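Ernine Community Kitchens
A note to members and partner sites on the filled bun lunch, which returns to the menu at Prata and Pasach in April. The guidance follows in this thread. Please read it to the end before raising queries with the office. (1/9)

Ernine Community Kitchens
The lunch remains a simple one: a round bun, lettuce, salami, tomato and a spoonful of dressing where requested. Portions have been reviewed by Natália Marinho, who leads on menus at both sites. (2/9)

Ernine Community Kitchens
Each site should plan for 100 buns per service. The salad order with Bresovex has been set at 300 portions a week for Prata. Pasach will confirm its own figure in writing. (3/9)

Ernine Community Kitchens
Lettuce goes on the bottom half of the bun first, with the salami over it. Sites have asked whether the order may be reversed. It may not – the bread softens too quickly when tomato or dressing is placed directly on it. (4/9)

Ernine Community Kitchens
Tomatoes are to be sliced on the morning of service. Slices prepared the evening before will not be accepted, and the same applies to shredded cabbage. Salami may be sliced in advance, provided it is covered and dated. (5/9)

Ernine Community Kitchens
Salad leaves and cabbage may share one clear container, each kept to its own side. The container stands at the far end of the tray and the bun is filled in front of it. Crumbs are to be wiped from the tray between batches. (6/9)

Ernine Community Kitchens
Bun, lettuce and the shared salad container on the metal tray:
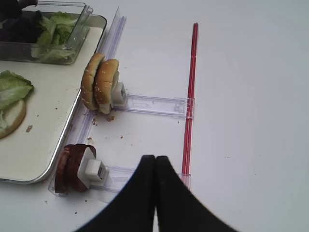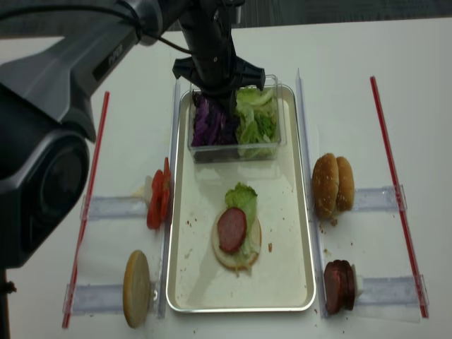

(7/9)

Ernine Community Kitchens
Sites may serve the remaining cabbage and lettuce as a side dish. Hélder Frade has asked that leftover leaves be weighed at the close of service and entered on the kitchen sheet. Pasach recorded 667 grams at its last service, and a comparable entry is expected from Prata. (7/9, continued)

Ernine Community Kitchens
Members who do not eat meat should inform their site by noon on the day before. The salami will be replaced with a second portion of tomato. Cheese is under discussion with the supplier and no decision has been taken. (8/9)

Ernine Community Kitchens
The price to members is unchanged. Written comments on the menu may be left at either site or sent to the Ernine office, marked for the attention of Natália Marinho. (9/9)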